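Robótica de manipulación
Apuntes de la sesión 4: enseñar con la mano, enseñar a distancia

En la sesión anterior programamos trayectorias punto a punto y salió lo de siempre: en cuanto la pieza se mueve un par de centímetros, el programa agarra aire. Hoy empieza la parte más bonita del curso (lo digo cada año y lo mantengo). Vamos a mostrarle la tarea al robot y dejar que el modelo aprenda de lo que hacemos.

Dos maneras de demostrar

Guiado manual o cinestésico. Se pone el brazo en modo de compensación de gravedad y se lleva con la mano. Es muy intuitivo, ¡en diez minutos cualquiera le coge el gusto! Inconveniente: nuestras manos y brazos se cuelan en las imágenes y, al ejecutar, ya no van a estar ahí.

Teleoperación. El operador mueve un mando o un brazo maestro y el robot lo sigue. La vista queda limpia y se registra a la vez lo que ve la cámara y lo que se ordena. A cambio se pierde tacto, y al principio todo el mundo aprieta de más.
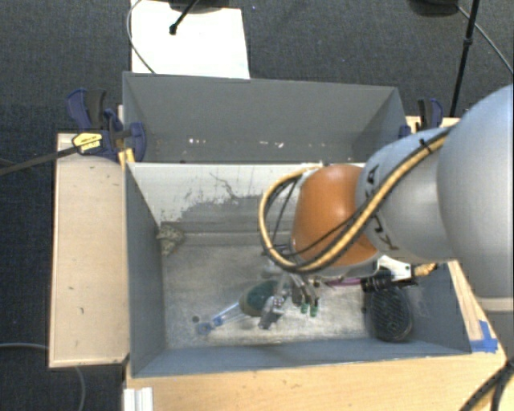
Una demostración es una secuencia de pares observación-acción. En la observación entran la imagen, las posiciones articulares y el estado de la pinza; en la acción, la siguiente consigna. Si los relojes no están sincronizados, el modelo aprende a reaccionar tarde, y ese fallo cuesta muchísimo encontrarlo después.

El conjunto Flenlow, que usaremos en la práctica, tiene 824 demostraciones teleoperadas de coger y soltar objetos. Lahcen Ragab lo ha repasado y ha marcado 52 con pausas largas del operador. No las borréis todavía: quiero que entrenéis con ellas y sin ellas y comparéis. ¡El resultado es precioso de ver!

Consejos al demostrar

- Variad la posición inicial de los objetos en cada intento.
- Ritmo constante, sin parones delante de la pieza.
- Si el agarre falla, corregid y seguid. Las recuperaciones valen oro.
- Elegid una estrategia de agarre por objeto y repetidla.

Para la práctica

Cada pareja graba 25 demostraciones, entrena con clonación de comportamiento y evalúa en 100 intentos simulados. Dudas de calibración, a Konrad Aebischer, en el laboratorio a partir de las 16:00. Entrega a finales de noviembre.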